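Filow Home Filing Guide
Section 4: Putting your paper packets together

Welcome to the fun part! Your pages are printed, your Filow binder is out of its box, and now the loose sheets get to become packets you can pick up, flip through and find again. Clear some elbow room on any desk or table, pull up a chair, and keep your small tools within reach of your writing hand.

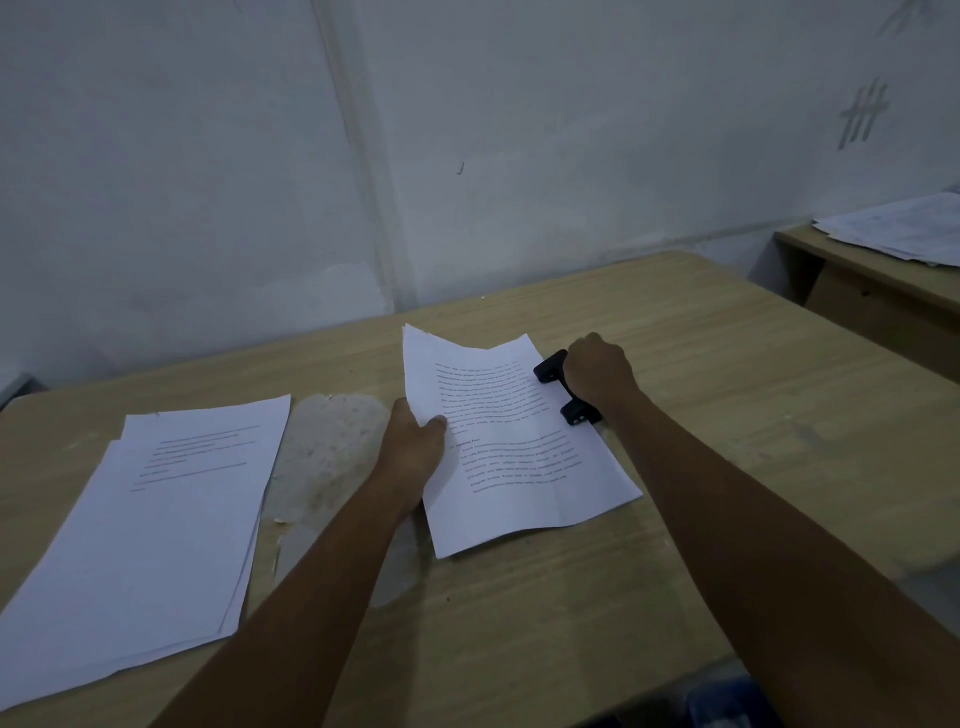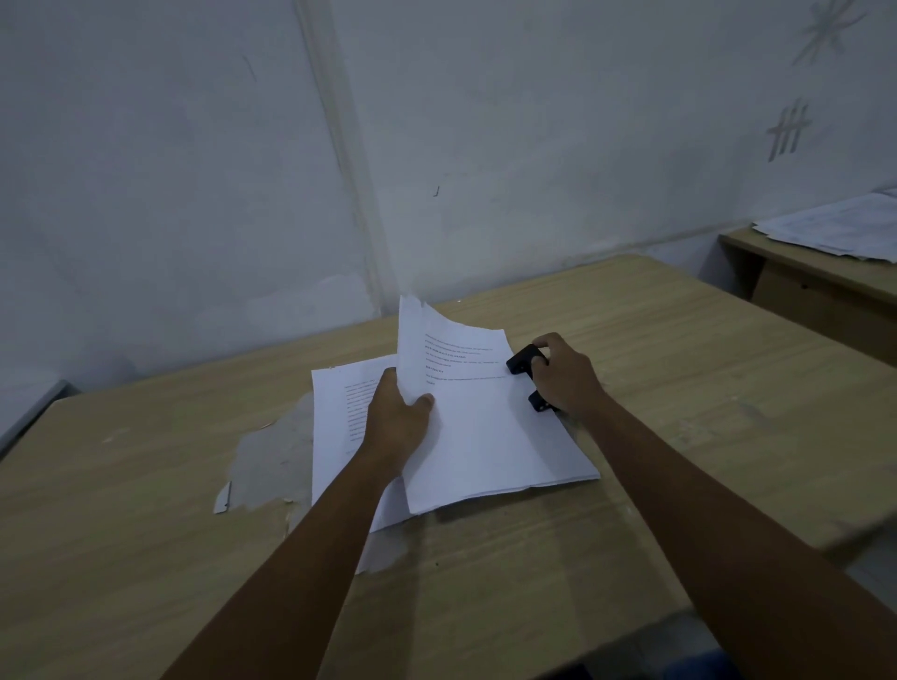
Fig. 4-1 and 4-2. Left hand on the paper, right hand on the small black tool at the right edge of the sheets.

What you need

Your printed pages
A desk stapler (small is fine, and easier to squeeze in one hand)
A hole punch
Filow binder, size 11, with the rings closed
Tumden divider tabs
A pencil

4.1 Sort before you fasten

1. Set the whole pile down on one side of the desk and leave the middle free.
2. Go through it page by page. Anything that belongs together goes in the same packet: a letter and its attachments, a chapter, a set of class notes.
3. Check the page order. Do it again if the pages came off a printer that stacks them face up, because the last page may be sitting on top.
4. Pencil a light number in the bottom corner of the first page of each packet.

Note: Curled corners are no problem. Bend the corner gently the other way, lay the sheet under a heavy book while you sort the rest, and it will usually calm down by the time you come back for it.

4.2 Line up the pages

1. Pick up one packet and hold it loosely between both hands.
2. Tap the short edge on the desk, then the long edge, then the short edge again.
3. Look along the side you are going to fasten or punch. This is the side that matters! A little unevenness on the far side won't bother anyone.
4. Lay the packet down and keep one hand on it so it doesn't fan out.

4.3 Staple short packets

Staple anything you want to carry around by itself.

1. Hold the packet with your free hand, thumb on top and fingers underneath. Lifting it slightly off the desk makes it much easier to get the stapler around the edge.
2. Slide the open jaws over the top corner, well clear of the first line of print.
3. Squeeze firmly, all in one go. A slow, hesitant squeeze is what gives you those half-folded staples.
4. Turn the packet over and run your eye over the back. Both legs should lie flat.

CAUTION: Keep the fingertips of your holding hand away from the jaws. If a staple jams, put the stapler down, open it fully and ease the staple out with the tip of the pencil, never with a fingernail.

4.4 Punch pages for the binder

1. Fold a scrap sheet in half, crease it, and open it up again. The crease marks the middle of the page, and you can use the same scrap as a guide for every packet.
2. Feed the margin into the punch until the paper touches the back of the slot. Don't force it. If it won't slide in easily, take out half the sheets and do them in two rounds.
3. Press down with the palm or close your whole hand around the punch, whichever feels stronger to you.
4. Let the lever come all the way up before you pull the paper out.
5. Try the first punched sheet on the rings before you do the rest. Two minutes here can save an entire packet.

Note: If your pages have print running close to the margin, punch the opposite side and file them face down. It looks odd for a day and then you stop noticing. Anqi Liang, who put together the first edition of this guide, still keeps all her recipes that way and loves it.

CAUTION: Empty the punch over a wastebasket. Those little paper dots get everywhere, and on carpet they are there for good.

4.5 Load the binder

1. Open the rings using the tabs at the top and bottom. Don't pull on the rings themselves.
2. Put in one Tumden divider first, then the first packet, then the next divider.
3. Close the rings and turn a few pages. They should swing over without catching.
4. Write the label for the spine last, once you know what ended up inside!

If something isn't right

Pages catch on the rings: The holes are too close to the edge. Punch again a little farther in, or add reinforcement rings (refill pack 406).

Holes don't line up between packets: Go back to the folded scrap and check the crease against the mark on your punch.

Staples won't go through: The packet is too thick. Split it, or skip stapling and send it straight to the binder.

Binder won't close flat: Move the last section to a second binder. The wide Filow, item 711, takes the same dividers.

Continue with Section 5, Labels and Index Pages.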